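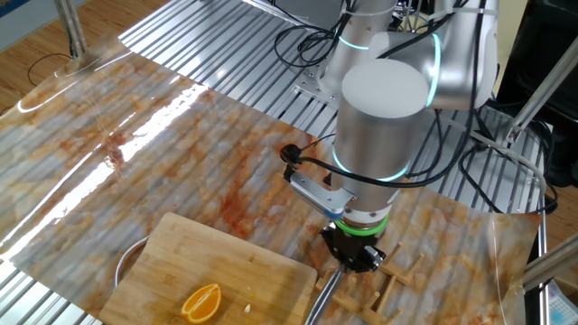
The arm over its ribbed table, with a cutting board, a wedge of orange and the marble-pattern sheet.

Jouko Vainio keeps his budget on paper. I'd expected a spreadsheet, maybe one of those color-coded ones with tabs, but when I sat down across from him in the Virkska kitchen lab he slid over a stapled packet with coffee on the corner and said, "Start at the back. The back is where the money went."

So I started at the back. The back was cables.

"Cables, brackets, connectors, the longer cable because the first cable was short," he said, reading upside down. "Everybody wants to talk about the arm. The arm is one line. You get three quotes, you argue for a month, you sign. Then you spend the rest of the year buying things that cost less than lunch."

Virkska is a small outfit that tests kitchen tasks for robots — cutting boards, dish racks, bowls, fruit, the kind of stuff most of us do half asleep. Jouko runs the equipment side, so he picks what gets bought, when it gets bought, and what waits until January when the new budget opens. I've been bugging him for an interview for a while, mostly because I get a lot of mail from readers who are about to buy their first collaborative arm and want to know what it's going to cost them. I always tell them it depends. I was hoping he'd do better.

He did, a little.

"Take the price of the arm and write it down," he told me. "Now cover it with your hand. What do you need to make that arm do one job, on one table, for one month? Write that list. If you can't write it, you aren't ready to buy."

His own first list had 7 things on it. He still has it, folded into the front of the packet: arm, gripper, table, mount, camera, computer, "misc." The misc line had been given a budget of $300.

I laughed. He let me.

"Yes, $300," he said. "I was very proud. I thought I was being generous with misc."

What did it really come to? He wouldn't give me the total for print, but he did show me one page, and a single order for wiring and cable clips on it came to $348. One order, and already past the whole line. There were more pages.

We spent a long time on the table, which surprised me. His is the ribbed aluminum kind, grooved profiles running the whole way across, with the arm's base bolted down on a flat plate. I asked if that was overkill for a lab where somebody's cutting up an orange.

"I had the same thought," he said. "I had a quote for a plain workbench, much cheaper. Then I asked the supplier where I would put the second camera post, and he said, you drill. And the third? You drill again. With the profiles I loosen a bolt and slide it. We've moved things so many times now that the plain bench would be Swiss cheese."

The supplier he ended up with was Wulach, who did the table and the framing. The arm came through Ahuja, an integrator, and he has good and bad to say about them in pretty equal amounts. The good: they let him try before he committed, at their place, with his own objects. He drove over with a bag of kitchen stuff and spent an afternoon there.

"Bring your own objects! Write this in big letters," he said, tapping my notebook. "At a demo they'll pick up a cube all day. It's a beautiful cube. I don't have cubes in my kitchen. I have a dish rack with little pegs, I have a bowl, I have fruit. I put the dish rack on their table and everyone got very quiet."

The bad was the delivery date. He'd planned his whole first quarter around it, and it slid, then slid again. He had a person hired and ready to go with nothing to run. If you're putting together a plan of your own, he says, don't start anybody's contract on the ship date. Start it on the date you've had the thing powered on for a week. He lost 5 weeks of somebody's salary to that one, and in his packet it's got its own line with a box drawn around it in pen.

I asked about grippers, since that's the other question I get all the time. Fingers or suction? Two fingers or a whole hand? His answer was that he bought the plain two-finger one and hasn't replaced it, and that he would have bought a fancier one if the money hadn't run out first.

"So it was wisdom by accident," he said. "We had an idea of a hand with many joints. The quote came, and I put it in the drawer. With the two fingers you learn which jobs it can't do. After a few months you have a real list, and with that list you can go shopping."

Is the list long?

"It's long. Thin things, flat things, slippery things. But half of those we fixed with something cheap. Different fingertips. Turning the object. Putting it somewhere else on the table. I would've paid for a hand to solve a problem that was a table problem."

The marble sheet came up at this point, because I'd been looking at it the whole time and couldn't help myself. It's a glossy plastic sheet with a printed pattern, gray with rusty orange veins, laid right over the grooves so you can see the ridges through it. I'd figured it was there for looks. Jouko says it's one of the best purchases in the packet. He wanted surfaces that look like what people have at home, and he'd gotten a price on a set of real countertop samples, cut to size, and nearly fell off his chair. Printed sheets come on a roll. You cut one, you lay it down, and next month you lay down another.

"It's shiny, so it reflects the lights, and the camera doesn't love that," he said. "Good! Your kitchen is also shiny. I don't want to buy a matte kitchen and then be surprised."

He does wish he'd budgeted for lights, though. Lights weren't anywhere on the first list. They used what was on the ceiling, then bought lamps, then bought better lamps, and he thinks he paid for the same job two and a half times over. He had opinions on power strips, too, which I'll spare you, except to say buy the long ones and buy them on the same day as the arm.

Then there's groceries. I'd never once thought to ask an equipment guy about groceries, but there's a line for it, and it's bigger than you'd guess. Oranges, mostly. He buys them with the rest of the shopping from the market down the street, and his accountant called the first time the receipts went in.

"She asked if this was a party," he said. "I said no, this is consumables. She asked what the robot was consuming."

They settled on a category. It's called test material now, and fruit sits in there next to sponges and dish soap. If you're going to work with food, he says, set that line up with whoever handles your books before the first receipt, and give it a monthly number instead of a yearly one. A yearly number got eaten by spring.

Software was where the conversation got a little heated. Jouko pays a yearly license for a package called Rundis that his team uses for logging and scheduling, and he didn't catch until the second invoice that it was priced per workstation. He'd been planning a second table. On paper the second table looked cheap, since the design work was done and the frame was just a repeat order from Wulach. Then you add the license, and a service visit, and the same pile of cables all over again.

"People tell you the second one is half price," he said. "I have done this math now. It's not half. It's a bit less than the first one, and you are a bit less stupid. That's your discount."

Will he buy it anyway? Yes, he thinks so. He's penciled it in for January. One table means that whenever somebody's changing the setup, everyone else is waiting, and he's started keeping track of those hours on the inside cover of the packet — little pen strokes in bunches. I liked that a lot. He told me the strokes did more to win over his boss than any of the quotes, because she could see what she was already paying for without getting anything back.

I asked whether he'd considered leasing. He had, and he turned it down, but he wasn't preachy about it. For a shop that knows the job and just wants to spread out the cost, he thinks leasing can be fine. For him the trouble was in the terms. He'd have needed a sign-off for changes to the mounting and anything attached to the wrist, and they've got a bracket on there and a cable looping around it that he says has been rerouted more than once. "I'd be on the phone every morning," he said.

And used? He got a funny look. He'd bought a used compressor once, in an earlier job, and that was all I could get out of him on the topic.

Before I left I asked him for what he'd change if he had the same money and could start from zero. He took a while with it. He flipped through the packet from the front this time.

"Smaller arm," he said finally. "Same table. Lights in the first order. I would keep back a fifth of everything and not tell anyone it existed. And two of every cable."

Two of every cable?

"When one fails you lose a day waiting for the mail. The day costs more than the cable. I knew this! I knew it from my last job, and I still ordered one of each, because the list looked nicer."

He let me take a copy of the last few pages home. Next month I'm hoping to get somebody from the integrator side to sit down with me, so if you've got questions about quotes, lead times or what's supposed to be included in a service visit, send them over and I'll bring them along.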